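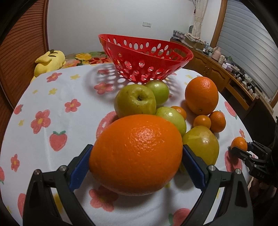 WURKUSVILLE, November

Hi all,

Sorry for the slow answer, I've been meaning to get to this since the thread started and then the water bill came and ate my evening. Quoting the bit I'm replying to:

> Does anyone know what the county is planning to do about the phishing
> mess at the utility office? I got the letter saying my account "may
> have been among those accessed" and that's all it says. No phone
> number that works, no word on whether the autopay details were in
> there. Also I heard they want to hand the whole thing to Gokeo and
> I can't find that on any agenda. Am I looking in the wrong place?

You're looking in the right place, it's just buried. Go to the agenda packet for the last regular meeting, skip the main list, and open the consent items. It's on page 69 of the PDF, under "professional services, renewal and amendment" (I know, I know). The amendment is what adds Gokeo as the outside monitoring company for the utility office and the library system. The sheriff's computers are on their own contract and aren't touched by this.

As for the letters, the clerk read a short statement into the record and I wrote down what I could. 632 accounts got a letter. The office says somebody logged in with a staff password for part of an afternoon, and that they can tell which screens were opened but can't tell what was copied. Autopay numbers are held by the bank's processor and only the last four digits show up on our side. That's their claim, and I'd still change the card if I were you. I changed mine!

The part I'd really like people to write in about is the reporting rule. The draft policy says the county has 26 days to tell residents after a break-in is confirmed, and it only has to tell them at all if more than 1,000 people are affected. Read that again with the number above in mind. Under the new policy none of us would have gotten a letter, bad phone number or not. I asked about this at the microphone and was told the threshold was "carried over from a template" — which didn't make me feel any better.

I'm not against the Gokeo contract, for what it's worth. We have one and a half people looking after every computer the county owns, and the half is also the person who fixes the projector. Cistirus had this job before and from what I can see in the old packets they sent a report every quarter that no department ever signed for. So I'd want a line in there saying who has to read the thing.

Comments are open until the next meeting and you can email them to the clerk's office. Put "utility data policy" in the subject or it lands in the general box. If you'd rather talk, public comment starts at 6:30 pm in the upstairs room, and the sign-up sheet goes away right when they gavel in, so get there a little early. Parking on the Nazarenko side of the building is torn up, use the library lot.

I'll scan page 69 and the two after it and send them around tonight if the scanner behaves. Somebody asked off-list whether the older water accounts (the ones with the paper card) were in the same system, and I don't know. I've put that question to the clerk and will post whatever comes back.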